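Nelldale Hall — Kitchen & Dining Walk-Through
Thursday, September 19, 2019
Checked by: Eilif Løken. Copy to Ebbe Åberg, Nendison office

Quick one before the evening group gets in. Comments where needed, otherwise just OK / FIX.

Utensils and table area — OK, see comments

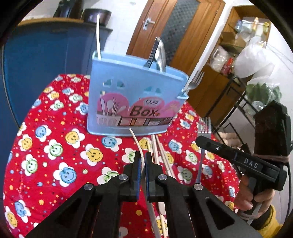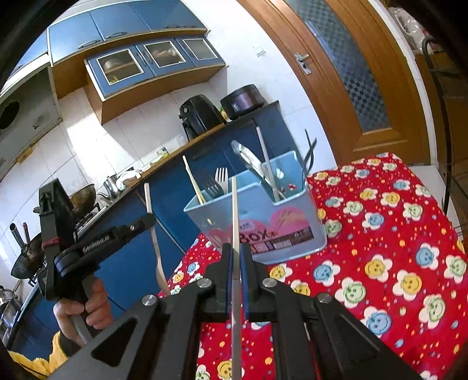

Do we still need to log the fridge temps on days the hall is closed?
The log only has to be filled in on days food is stored or served. On closed days write "closed" and initial it, dont leave it blank.

Extinguisher by back door — OK. Tag current, pin in, gauge in green.

Fire blanket — FIX. Hung behind the aprons again. Needs its own hook, chest height.

Exit light, hallway — FIX. Flickers on test. Bulb on order from Magalhães.

Back door — OK. Opens all the way, no bolt on. Please keep the folding chairs out of there.

Range hood filters — FIX. Greasy. Last cleaned in June per the sheet. Soak overnight, both sides.

Gas shutoff — OK. Handle turns. Label is peeling, will redo.

Outlets near sink — 6 tested, 3 tripped like they should. Other 3 didnt trip at all — tape over, do NOT use till the electrician has been.

Space heater, 2,000 watts — FIX. Was plugged into a power strip. Wall outlet only. Strip removed.

Hand sink — OK. Soap full, towels low.

Knives — OK. In the block. One loose handle, pulled it.

First aid box — FIX. No burn gel, no large bandages, gloves down to a few pairs. Plavdale delivers Tuesdays so get the order in.

Floor by dishwasher — mat curling at one corner. Somebody will trip. Flipped it for now but it needs replacing.

Trash — OK. Lids on.

Ebbe — can you sign for the outlets and the hood, I cant close the sheet without it. Recheck in 6 days, just the FIX lines.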